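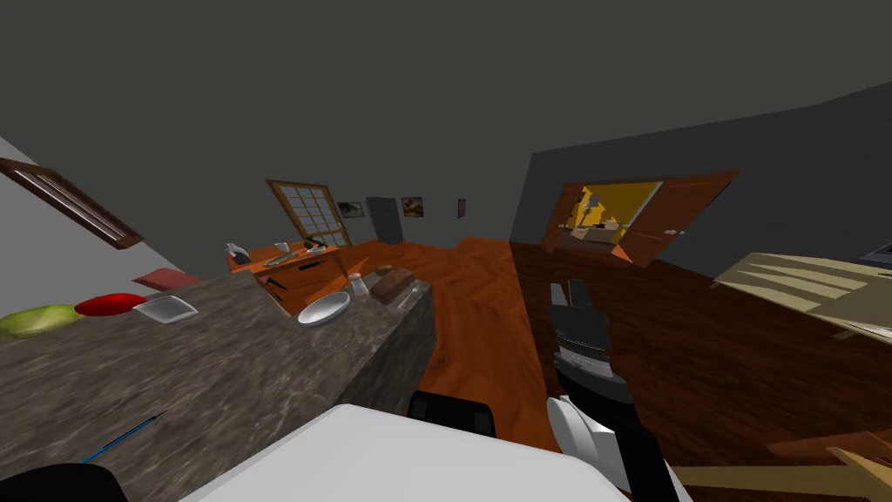
## 4.2 The open day at Danuvthorpe

We brought the Grakdale kitchen to the Danuvthorpe open day in March and let visitors pick what they wanted to watch. Over the day we ran 228 episodes for 16 groups, and the talk around the screen was the best feedback this project has had so far. Children asked for the hard things first – the pen, the glass, anything thin or see-through.

Each group chose one item on the island and one place to put it. The Trireck planner then got 40 seconds per attempt, the same limit as in our lab runs. We left the robot's own camera view on the big screen the whole time, tilt included, and people learned to read it surprisingly fast. Several groups spotted a bad approach angle before our monitor flagged it!

Cookware drew the most requests. In the layout of Figure 3, a small white saucepan shares the near part of the counter with a kitchen knife, and the bowl and drinking glass are farther along.

**Figure 3.** Onboard view of the island, with the gripper open at right.

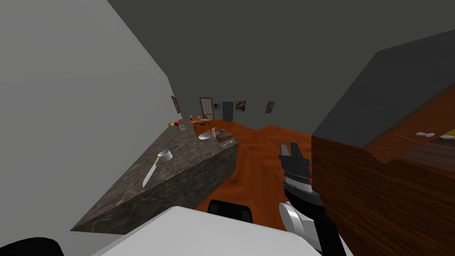 ## 4.3 What the visitors' choices changed

Visitors' picks were far less even than our 1262 scripted episodes, so we report the two sets separately.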